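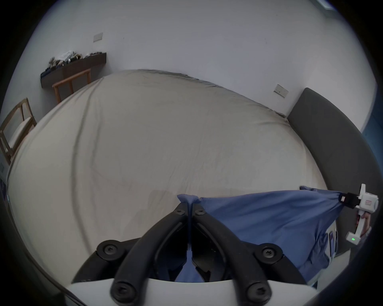

Home | Files | Data card | Notes | Contact

# Kultau bedroom folding set: data card and buying notes

Maintainer: Johanna Zaugg
Last edited: Wednesday, June 15, 2022

## What it holds

294 clips of cloth handling on a bed, recorded with two handheld grippers. Clips run 10 to 20 seconds. Labels cover grasp, stretch and fold.

## Why there is a budget section

Grimshaw quoted us for 4 arms in February, with a service plan on top. I asked what the arms would teach us that handheld grippers wouldn't. The answer was a brochure.
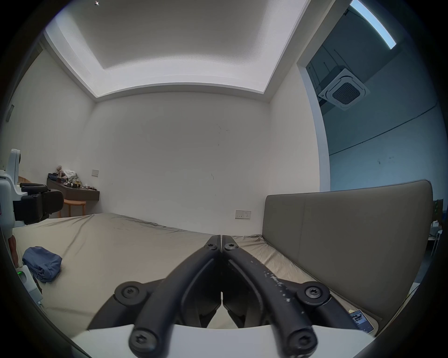

So the arms stay off the order until someone shows me a policy trained on this set that folds a shirt twice in a row. Spare fingers and screws are on it. They wear out, and the Nerberg price list leaves them out of the "complete kit" -- check before you sign.

## Known limits

- One bedroom. Don't plan a purchase around how well a model does in it.
- Soft cloth only, no zippers or buttons.
- Labeling hours are missing from every vendor estimate I've read. Budget for them separately.

## Related

- Avska towel set, data card
- Gripper spares: order sheet
- Lease or buy: notes on the Grimshaw quote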